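Chapter 9
Learning to Sort from Hand-Held Demonstrations

A robot that sorts small household items must handle things that bend, roll and tangle. Writing a rule for each one is slow work. The Govance method, studied in this chapter, begins with a person who holds the grippers directly and carries out the task at an ordinary table. The arm is brought in later — once a policy has been trained on the recordings. 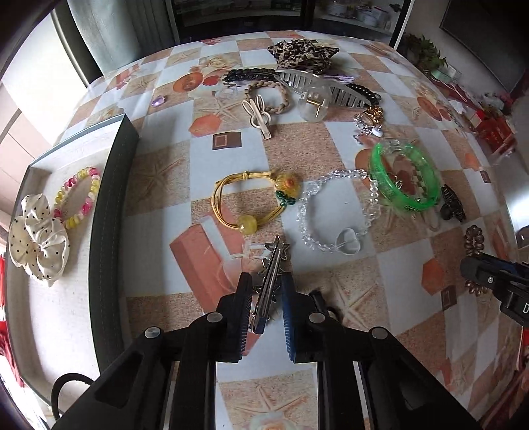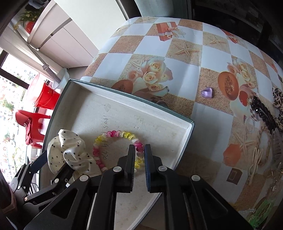 Figure 9.1. Hand-held grippers at a table of hair accessories and bracelets. First view: a hair clip with a star-shaped ornament held between the fingers. Second view: fingertips over a beaded bracelet in a box lid.

The Celtthorpe study collected 185 demonstrations in 3 homes. Section 9.1 describes how each recording is divided into reach, grasp and release. Section 9.2 presents the Lindqvist alignment step, which matches finger motion to camera motion. Readers who have not completed Chapter 5 should review its treatment of camera pose before continuing.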